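Section 4. Getting the Hand Gripper Ready for Chores

This part of the Skarari guide covers the step people most want to rush. Please don't! Ten quiet minutes at the counter will save you a whole afternoon of dropped spoons.

Before you start, have on hand:
Dry lint-free cloth
Soft brush
Skarari tip gauge
Log sheet, page 128

1. Clear a flat, plain surface and wipe it down.

2. Let the fingers open all the way and keep them empty.

3. Brush the inner faces from the wide end toward the tip.

4. Check that both tips sit at the same height over the surface. If they don't, go to Section 6 before doing anything else.
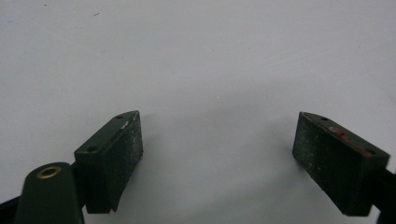 Can a machine do your dishes yet? Some of them, and I still get a kick out of it. Plates and mugs go well, folded towels go pretty well, and wet lettuce is a disaster (we keep trying). A lot depends on the finger faces, so learn to read yours. Pale specks and scratches crowded toward the tips are surface marks; brush off what comes loose and note the rest. A streak of red along the top inner edge of one finger is residue and needs the cloth before you handle linens or food containers.

5. Close the fingers slowly on the gauge, then open them again. Do this 10 times.

6. Write down any tip that drifts by more than 2 mm.

7. Load the chore list. Begin with "Cups, dry" and move up from there.

CAUTION: Keep your own fingers out of the gap whenever the power is on.

CAUTION: Never use solvent on the finger faces.

Note: Nadja Nägeli ran the cup routine 435 times while we wrote this section, and she recommends starting with heavy mugs. Thin glasses are better left until you trust your settings.

Note: Sorting socks is still a beta chore. It's fun to watch, but check the pairs yourself.

Revised 18/09/2024, N. Dunmore. Replacement tips are listed in Section 9.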